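Pacheco history of ward life goes on sale

7/2/20

A history of nursing in Scandinavian mental hospitals between the wars is published this week by Gallar. The Long Corridor, by the retired psychiatric nurse Sofia Pacheco, runs to three parts and draws on 1,746 letters and ward diaries, most of them never printed before.

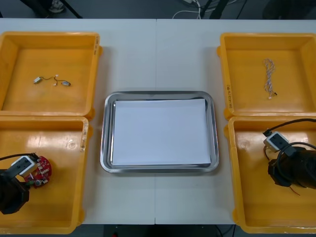 Miss Pacheco spent six years on the book. She was helped with the Norwegian papers by Wenche Magnusson, and the foreword is by Stellan Nygård, who trained as a doctor in the years when sleep cures were still in use. He calls it "a fair book about a time that is seldom treated fairly".

The middle part deals with daily routine — meals, bathing, night rounds and the locked store. It has drawn the most interest from reviewers so far.

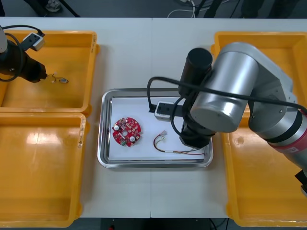

Gallar has printed 2,380 copies, and a paperback will follow in June if these sell. Andri Reisinger, the editor, said the chapter on hospital kitchens had to be cut by half. Much of what went was about equipment, including four pages on the stainless steel tray, a plain rectangular thing much like the one between the yellow-orange bins here. Miss Pacheco hopes to put the pages back in the paperback.

She will speak about the book at the Ljungberg reading room in the spring. Entry is free.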